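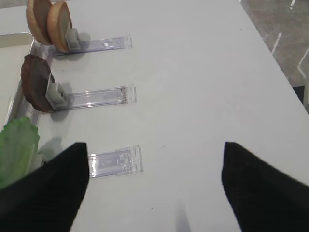 The Semeo lab in Plitenham has spent most of the year teaching a robot arm to put together a burger. The project goes by the name Montoya, and its first report went out to partners last month. The researcher who runs it agreed to talk about the method on Sep 5, 2022, on the condition that the conversation stay on the work and leave the team's names out.

The main result can be put in one sentence. By changing where the training demonstrations begin, and keeping everything else the same, the group cut the share of failed picks from 33 percent to 6 percent. I asked her to start with what was going wrong.

"The arm was fine as long as it was fine," she said. "If it came down on the patty in a good position, it would close, lift and go. If it came down a little to one side, it had no idea what to do. It would hover. Or it would close on the edge, lose the thing and then carry on to the next step with nothing in its fingers."

The usual explanation for this is well known in her field. People who drive a robot by hand to record demonstrations get good at it. After a week they approach every item the same way, and the recordings contain almost no mistakes. A system trained on those recordings never sees what a slightly bad position looks like, so it never learns to get out of one.

"We had beautiful data," she said. "I was proud of it. I showed it to people."

Her group's first response was to collect more of it. They ran another long set of sessions and retrained, and the failure rate barely moved. She thinks that was time lost, although it did settle an argument in the lab about whether the training set was simply too small.

## Starting in the wrong place

What they did next is the core of the report. They let the trained system run until it got into trouble, stopped it, and saved the position of the arm at that point. Then an operator took over from that saved position and finished the pick by hand. Only the operator's part went into the training set. The part where the system drifted into trouble was thrown away.

"People ask why we don't keep the whole thing. We tried that. You end up teaching it to drift, because half of what it sees is drifting."

The final set has 1176 demonstrations in it. They were recorded over 23 working days by a small group of operators who took turns. Most of the older clean recordings were dropped to keep the total the same as before, so that any change in the result would have to come from what was in the set and not from how big it was.

I asked who decides when the arm is in trouble. For now a person does, with a foot pedal. She called this the weakest part of the method.

"Two operators will not press at the same moment. One of ours is very patient and lets it wander. Another one presses as soon as it slows down. We looked at whether it mattered and it does, a bit. The late presses are more useful up to a point, and after that the arm is so far off that the recovery is basically a new approach from scratch."

They wrote a rule for the operators after that. The pedal goes down when the fingers have stopped closing in on the item, or when they are about to touch something they shouldn't. She said the rule is still open to reading, and that the report prints it in full so other labs can complain about it.

## Why the holders look the way they do

The items are set on edge instead of flat. This was a choice made early, and it came with trouble of its own. A flat item on a table is hard for two stiff fingers to get under. An item standing up gives the fingers two faces to close on, but it also means that a small bump can knock it over.

"Everybody wants to know if it would work with a pile of stuff on a cutting board," she said. "No. It would not. That's a different problem and a harder one."

Clear plastic turned out to be a mixed blessing. The camera rides at the wrist, close to the work, and the holders pick up reflections from the ceiling lights. With the lights moved to one side, the same holder can look quite different to the camera. The team talked about painting everything matte gray and decided against it.

"A kitchen is full of shiny things. If it can't deal with a bit of plastic I'd like to find out now."
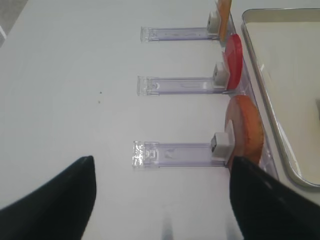 *Three discs set upright on clear rails, seen from the wrist camera with the gripper fingers in view.*

The lab also varied the distance between the arm's starting point and the items, and changed the order in which they had to be picked. Nothing about the table was measured to the millimeter between runs. The operators put things back by hand and were told not to fuss.

I asked whether the wrist view was enough without a second camera looking down from above. She said the second camera helped less than anyone expected. It made the long movements smoother, but the failures were almost all in the last bit of the approach, and there the fingers and the wrist block much of the view from above. The results in the report use the wrist camera only.

"It keeps the setup cheap, too. I won't pretend that wasn't part of it."

## What still fails

The remaining failures are of two kinds. In the first, the arm touches an item lightly before it is ready to close, the item tips, and the system keeps going for the spot where it used to be. In the second, it picks correctly but holds on at an angle, and the trouble only shows up when it tries to set the item down.

"The second kind bothers me more. We score the pick as a success, because it is one. The item is in the fingers. But if you scored the whole burger you'd get a worse number than we report, and people should know that."

The report does give the number for whole burgers, in a table near the end. She would have moved it to the front. Her colleagues felt that placing the layers is a separate step with its own training set, and that mixing the two would make it hard to tell what the new demonstrations had done. She said she lost that one.

A second site, Dalmont, has a copy of the setup and has been trying to repeat the result with its own operators. The arm is the same model and the holders came from the same drawings. The table is a little lower, and the lab gets daylight from a window on one side, while the Plitenham room is lit the same way all day.

Early runs there were poor. Most of that was traced to the gripper pads, which had been mounted slightly differently and closed a touch off center. Once the pads were reseated the picks improved, but she did not want to give a figure before the runs are finished.

"They should publish their own number. If it's bad, it's bad."

The Dalmont runs are due to end in October. After that the group wants to replace the foot pedal with something automatic, most likely a second small model that watches the wrist camera and guesses when the arm has stopped making progress. They already have the labels for it, in a sense, since every pedal press was saved along with the camera images from just before it.

She is less sure about soft items. Lettuce is the one the operators complain about. It bends when it is touched, it never sits the same way twice, and even people driving the arm by hand take several tries to get hold of it. The report leaves leaves out of its main comparison for that reason and treats them in a short section of their own.

I asked what she would tell another lab that wanted to try the method next week. She said to save everything, including the parts they plan to throw away, and to write down who was on the pedal for each recording. Her group only began doing that partway through, and the first few days of sessions can no longer be sorted by operator.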